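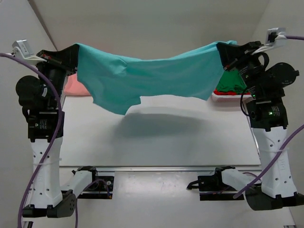
Station 2, garment handling: both arms holding a turquoise T-shirt over the table.

Trustville Open Day: Pre-Opening Safety Inspection, Automation Hall

Date of inspection: Aug 15, 2023
Inspected by: Amra Petek, Site Safety
Accompanied by: Stavros Hoxha, Demonstrations Lead, Trumamico
Area covered: Station 2 and the visitor route on either side of it
Result: Pass with conditions. See items 6, 9 and 14.

Key: S = satisfactory. A = action required before opening. N/A = not applicable.

Section A. Work area and enclosure

1. Table secure, no movement when leaned on. S
2. Tabletop clear of tools and fixings. S
Comment: Spare garments may stay within the enclosure provided they are kept to the far left and far right, out of the path of the arms. Garments are to be changed by the operator only.
3. Front edge of table free of burrs and sharp corners. S
Comment: The thin metal edge was checked by hand along its full length. No faults found.
4. Lower platform in front of the table free of obstruction. S
Comment: The step in the platform is shallow and easily missed by a person looking at the arms. Operators have been reminded.
5. Enclosure walls fixed and undamaged. S

Section B. Arms, grippers and cables

6. Cables routed clear of moving joints. A
Comment: The purple cable on the right-hand side crosses in front of the white base link. Mr Hoxha stated that the slack is needed at full reach. The inspector accepts this, but the cable is to be checked for rubbing before each session and the check entered in the station log. The purple cable on the left is to be checked at the same time.
7. Cable ties present and tight on both arms. S
8. Base fixings of both arms tight. S
Comment: Torque readings are held by Trumamico and were shown on request.
9. Gripper jaws in good order, no loose parts. A
Comment: Jaws are sound. The written instruction for freeing trapped cloth is missing from the station folder. Staff described the correct method when asked (stop, isolate, open jaws by hand), but the printed sheet must be in place. Two copies requested.
10. Sensor brackets firmly mounted. S
11. Indicator lights working. S
Comment: Staff on the visitor route should know that a green light does not mean the station may be approached. This was raised after the March visit, when a guest of Radonjić understood it that way.

Section C. Stopping and isolation

12. Emergency stop within reach of the operator's seat. S
13. Emergency stop tested with a garment held between the arms. S
Comment: Tested twice, once with the arms moving and once with them at rest. On both occasions the arms held position and the garment was not dropped.
14. Second emergency stop available to the visitor steward. A
Comment: Fitted, but the label faces the wall. Turn the housing or fit a second label.
15. Mains isolator marked and reachable without entering the enclosure. S

Section D. Visitors

16. Barrier set out at the distance given in the site plan. S
17. Group size limited. S
Comment: No more than 24 visitors at the barrier at any time. The organisers have issued 400 timed tickets for the day. Holders who miss their time should be sent to the front desk and should not be added to a later group by the steward.
18. Barrier suitable for children. S
Comment: The lower rail is in place. Children must be with an adult. Lifting a child over the rail for a better view is not permitted.
19. Visitors do not hand items to the arms. S
Comment: Requests to have a visitor's own scarf or jacket handled are to be declined politely. Only the garments supplied by Plukis may be used.
20. Route past the station wide enough for wheelchair users. S
Comment: Clear width at the narrowest point is 1,630 mm, measured between the barrier foot and the display board.
21. Photography permitted. S
Comment: No tripods on the route.

Section E. Staffing

22. Trained operator present at all times while power is on. S
23. Relief operator named on the rota. S
24. Fire procedure known to all staff at the station. S
25. Hearing protection. N/A

General comments

The station was presented in good order and staff answered questions fully. Items 6, 9 and 14 are to be closed by Mr Hoxha and shown to the inspector before the doors open. If item 14 is still open at that time, the station may be displayed with the power isolated, but no demonstration may be given.

Any change to the position of the table, the arms or the barrier after this inspection makes the result void, and a fresh check will be needed.

Signed: A. Petek
Received for Trumamico: S. Hoxha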